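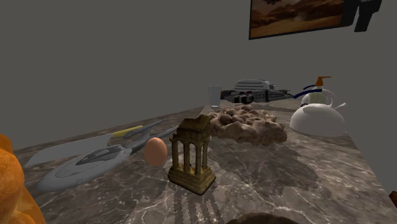 Can a machine clear a table yet? It's the question we get most, usually from people who are looking at a table as they type. The short answer is sometimes, slowly, and with a good deal of practice on tables that don't exist. A practice table can have anything on it, which is the appeal. A loaf of bread, an egg standing on end, a glass, a teapot and a couple of model spaceships can share one slab of marble, and if the whole lot goes on the floor you start over and nobody has to find the dustpan. What follows is where Vomport stands on chores, updated Sat 7 March, with the bragging kept to a minimum.

Why practice on a simulated table?

Because eggs cost money and simulated eggs don't. Also, a simulated kitchen can run all night without waking anybody. Our practice software is called Prurnel, and its current library holds 1232 objects. Some of them belong in a kitchen. Others belong in a toy box or a museum gift shop.

Why would a kitchen robot need to know about a temple ruin?

Have you seen what people keep on their tables? A robot that has only met cups will treat the rest of your belongings as unusual cups. We would like it to meet a thing with columns and crumbly edges before it meets your aunt's souvenir. It doesn't have to know what the thing is. It has to work out where to take hold, and whether to leave it alone.

What is the hardest thing on a table like that?

Most people guess the egg. The egg is hard, but it's hard in a well-behaved way: one smooth shape, no handle, no surprises. A clear glass is worse. Cameras look straight through it and report a nice empty patch of wall. A teapot has a spout on one side and a lid that may or may not come along for the trip. Bread is easy to pick up and easy to squash, and our arm has never been sorry.

So can it set the table?

It can put things where it's told, if it's told clearly and the things are ones it can grip. Knowing that dinner is for four, that one of them is left-handed and that the good plates are off limits is a different job. Most humans in the house can't do that one either.

How slow is slow?

In our last full test, Carhuamaca, the two-fingered arm in our workshop, was given 600 seconds to move a handful of items from a table to a tray. It usually finished. You would have finished too, and then made a sandwich.

What about dishes?

Loading a rack with plates of one size: fair. Loading a real dishwasher that somebody else has already started loading: poor. We don't have a setting for other people's ideas about where the bowls go.

Is it any better on a shop floor?

Yes, by a wide margin. Shops and small factories are kinder places for machines. The same box arrives in the same spot, the light stays put, and the floor has no socks on it. Elus, our bench unit for sorting and packing, logged 1093 picks in a single shift last June. It dropped 3. All three were bottles with pump tops, which tip over when you grab them by the part that looks most like a handle.

Does what it learns in simulation carry over?

Partly. Things like reaching around one object to get at another carry over well. Weight and slipperiness carry over badly, and anything soft is a coin toss — a simulated loaf is as firm as you told it to be, and real bread has had a day of its own. We budget for a stretch of real practice after every round of pretend practice, and we have stopped being surprised by how long the stretch is.

Will it fold laundry?

Towels, yes, given patience. Fitted sheets, no. We consider this the point at which the machine has reached human level.

Is it safe around children and pets?

We don't run it around either. The arm stops when it bumps into something, but it has to do the bumping first, and our test bench sits behind a barrier with a large red button on both sides.

Can I buy one for my kitchen?

No. We sell Elus to businesses and nothing to households. If you'd like a letter when that changes, there's a form on the contact page. Please don't hold off on the dishes in the meantime.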